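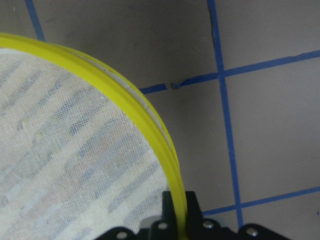
Kanini Wanyama

Jirkton hand-crank flour mill, two months in

Short version: good mill, annoying clamp, would buy again but only on sale. Longer version below, typed while a loaf is in so excuse the mess.

Paid $238 for it including postage. Wanted a Priria but they were out of stock everywhere and the shop couldn't say when they'd be back. The Jirkton was on the shelf. Sold.

Setup. Took me ages. The booklet is four pages and two of them are warranty. Crank goes on with a grub screw, hopper just sits on top, no clip. Wash nothing except the hopper. Run a handful of cheap rice through first and chuck it, comes out grey and smells like a bike shop. Second handful was fine.

Grinding. Wheat is easy on the coarse setting, proper workout on fine. Rye easier than I expected. Spelt lovely. Chickpeas -- don't. The manual says dried pulses are ok "in moderation" and I'd say moderation means one at a time. Jammed it solid, had to pull the burrs off and dig it out with a skewer. Corn was ok if you crack it coarse first then put it through again.

Fineness. This is what everyone asks. On the tightest setting it's a decent wholemeal, bit gritty between the fingers. Not cake flour, never will be. I put mine through a fine mesh sieve when I want something lighter and the bran goes in the porridge jar. If you're after white flour just buy white flour, you'll save your shoulder.

The dial is the best thing about it. Clicks firmly, numbers are stamped in instead of printed, and it holds its setting while you crank. My old Jendden used to creep looser every few turns so you'd start with flour and end up with birdseed.

The clamp. Grr. Jaw opens far enough for a normal kitchen bench but the pad is tiny and hard plastic. Left a dent in our good table. Now I use a bit of old bike tube under it and it mostly stays put, still walks a bit on the fine setting. Priria has a much wider foot going by the one my sister in law has.

Noise -- quieter than electric by miles. I've done it at six in the morning with kids asleep down the hall. More of a growl.

Cleaning is a dry brush and that's it. They give you a brush. The brush sheds. Use a pastry one.

Spares: burrs are $77 a set from the distributer, haven't needed any. Handle grip has gone a bit loose, rotates when it shoudln't, emailed them and got a reply next morning with a new one on the way, no arguing. Full marks there.

Good for: bread people, small batches, anyone with a solid bench. Wouldn't get it for a big family or if your wrists are dodgy.

4 out of 5. Lost the one for the clamp.

Timer's going.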